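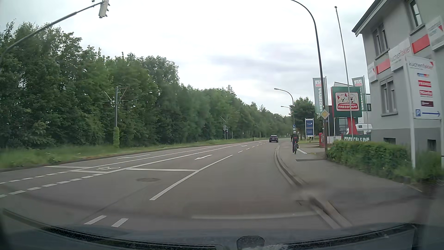
Roel Van Dijk
I'd still take the sidewalk path on that stretch, painted lane or not. I rode it to work for 4 years and the painted one only helps if you're turning left at the lights. If you're going straight on around the bend you want to be on the path before the signal.

pannierpete
Disagree. The painted lane has its own stop line and a bike symbol, so drivers know somebody might be in it. On the path they forget about you until you need to cross.

mossgate
Which pole is the one with the ivy or whatever it is? I was told to turn in just past it for the Fendia warehouse and I rode by it twice.

pannierpete
Left side, in front of the trees. There's a second pole farther along by a round sign. The Fendia turn is after the second one, so whoever told you that was wrong.

mossgate
OK, that explains it. Thanks.

Hendriks_fan
Back to the lanes. My problem with the painted lane is getting into it. You come off the path, cross the car lane, and then you're sitting there with traffic on both sides. I've done it maybe a dozen times and didn't like it once. My wife won't do it at all. She walks the bike over at the crossing by Gurnetti and loses 90 seconds.

Roel Van Dijk
Same. 90 seconds is fine with me.

pannierpete
90 seconds if you hit the button at the right time. In the morning it's longer. I've been on bikes for 18 years and I'd rather be where the cars can see me.

tall_order
Both of you are right depending on the hour. Before seven I use the painted lane. After that the trucks start coming out of Branano and I stay on the path.

Also, did anybody else write to the city in March about the line nearest the lights? It's so faded you can barely make it out. I got a form letter back saying it's on the list for repainting.

Hendriks_fan
I wrote too. Same letter. The petition for a curb between the bikes and the cars has over 2,000 names now, so maybe they'll do it all at once.

pannierpete
A curb would make it harder to get out of the lane if a car stops in it. I didn't sign.

Roel Van Dijk
I signed. If they put in a curb I'd go back to using the lane.

mossgate
Found the Fendia turn today. It needs a bigger sign.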